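Reading time: 2 min

Elmont Tool Library
The Elmont Tool Library has revised its guidance on the return of household tool cases. The guidance is set out in this thread and takes effect on 2026-03-04. Members are asked to read it before their next loan.

Elmont Tool Library
Each case is lent as a complete set. A case returned with an empty recess will be logged as incomplete, and the loan will remain open on the member's account until the missing tool is brought to the desk.

Elmont Tool Library
Please open the case flat on a clear table before packing it. The molded recesses are shaped to the tools. A hammer goes in head first, with the claw lying in its curve, and the handle is then lowered into place.

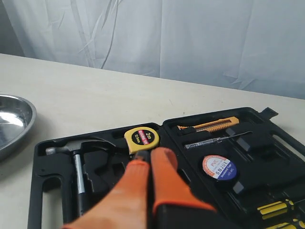
Elmont Tool Library
Tape measures should be fully retracted before they are put back. The 2 m tape is the item most often reported missing from the household cases, and members are asked to check their pockets and work aprons before closing the lid.

Elmont Tool Library
Tools should be wiped with a dry cloth before packing. Oil, solvent and household cleaning sprays should not be used. Any tool that needs more than a dry cloth should be handed over separately at the desk, with a short note.

Elmont Tool Library
Adjustable wrenches require one further step. Turn the worm until the jaws are nearly closed, and confirm that it moves freely in both directions. Grit in the thread is a common cause of stiffness and should be reported.

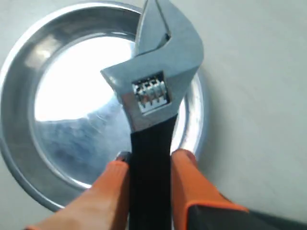
Elmont Tool Library
A member has asked: may a wrench be returned in a different case from the one it was borrowed in?
Each wrench must go back in its own case. The recesses vary between makers, and a wrench from a Muler set will not sit correctly in a Zulon tray.

Elmont Tool Library
A lid that does not close should never be forced. In most instances one tool is lying the wrong way around. Remove the tools, begin again with the hammer, and finish with the smaller items.

Elmont Tool Library
Damaged latches and hinges should be reported to Geert Declercq at the returns desk. Members are not charged for ordinary wear. Case 1689 has been withdrawn for a hinge repair and is not available for loan in March.

Elmont Tool Library
Questions about an open loan may be addressed to Nektarios Panagiotou, Member Accounts. Please include your membership number and the number printed on your loan slip.

Recent
Changes to loan periods for ladders
Matoušek hand planes: care and storage
Donating used tools: what we can accept
How to renew a loan at the desk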